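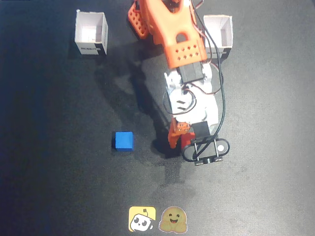 Figure 1. The arm over the work surface, with the blue cube to the left of the gripper and the two white boxes at the back.

Teaching a Small Arm to Sort Cubes: What I Learned From Collecting the Data
Final project report, Strachan Lab Course

When I picked this project I figured the training would be the hard part and the data would be a couple of fun afternoons moving blocks around. Well, I spent most of April on the data! The goal was simple enough to fit on a sticky note: pick up a cube, put it in the right box, red on the left and blue on the right. I drove the arm by hand with a second controller arm (the course calls the pair Priner, so I will too), and every run got saved as one example, with the camera video and the joint positions lined up in time.

My plan in the proposal was 200 examples. I ended up recording 410, and the reason is a little embarrassing.

The first 200 were too much alike. I had a comfortable spot where I always set the cube down, and I didn't even notice I was doing it until I played a bunch of the videos back to back. The policy trained on that set did great as long as the cube was in my favorite spot. Move it over by the width of a cube and the gripper went down next to it, closed on nothing, and carried that nothing very confidently to the box.

So I started over with a rule. Before each run I rolled a die and put the cube in whichever zone came up, turned at whatever angle it happened to land. Slower, yes, and kind of boring, but the second batch looked so much better when I plotted the start positions. I kept the old examples too, mixed in with the new ones, mostly because I couldn't stand to throw them out. 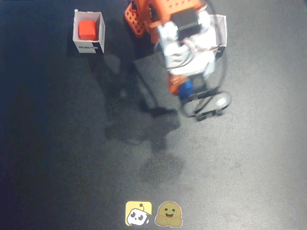
Figure 2. Red cube in the left box. The arm's shadow falls across the mat.

Shadows turned out to matter more than I expected. The shadow moves with the arm, and at first I worried it would confuse the model, so I tried recording one session with the window blinds shut. The model trained only on that session fell apart the minute I opened the blinds. After that I recorded in the morning, at 4 in the afternoon, and after dinner, and quit fussing with the blinds completely.

A few smaller things I'd pass on to the next group:

Tape down the boxes. I bumped one early on, pushed it back by eye, and had to toss the 5 runs I'd recorded with it crooked.

Write notes while you record. I used Bisteck, our lab's labeling tool, to tag every run as good, sloppy or failed, and doing it right away took a few seconds. The one evening I put it off until later, I couldn't remember which was which and had to rewatch everything.

Watch the wires. There's a long cable on the side of the arm, and if you swing the wrist too fast it can tug a bit. I got in the habit of moving slowly, and I think that shows in the policy, which is also slow. Pretty polite, really.

I also went back and forth about the sloppy runs, the ones where I missed the first grab and had to go again. I left them in. Without them the arm never tried a second time after a miss. With them it sometimes backs up and has another go, and the first time I saw that I yelled loud enough that people came over – sorry about that.

The full set is on the course drive in the folder named Flolport, with my notes file next to it. What I still haven't fixed is the case where both cubes are out at once. The arm drifts to a point between them and kind of hovers there, and I don't have any examples yet that show it how to choose.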